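19th July

Second go at the echo question in the big hall at Drarport. Florencia Bravo still thinks the foam panels have fixed it. I'm not convinced, and I said so before we started, so at least I can't be accused of changing my mind afterward.

Method same as June: balloon pop from the front, recorder on a stand in the back row, then again halfway up. Two pops at each spot. Iker Collado did the popping. He held the second balloon much lower than the first, which I only noticed when the levels came out different. Kept both readings but put a question mark beside them.

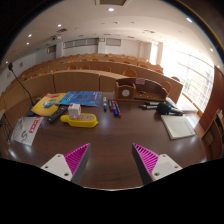 The back row does sound less ringy than it did. Fine. But in June we had the doors open and the heating fan on, and today both doors were shut and no fan, so I don't see how anyone can say what the panels did. The Kinari leaflet claims a big drop in echo "in most rooms" - no room sizes given, no mention of how many panels. I'd want to see that before we buy five more.

Speech test was worse. Florencia read a page aloud and I wrote down what I heard from the back. Lost the ends of words all the way through. She says I was tired. Maybe.

To do: repeat with panels off, same doors, same balloon height (tape mark on the stand). Ask Grigaitė for the original hall drawings. Don't send anything to Kinari until then.

Recent entries
Recorder batteries - which ones last
Hum in the Pollomar speakers, part 2
Balloon or clapper? Notes from June
Door seals, first look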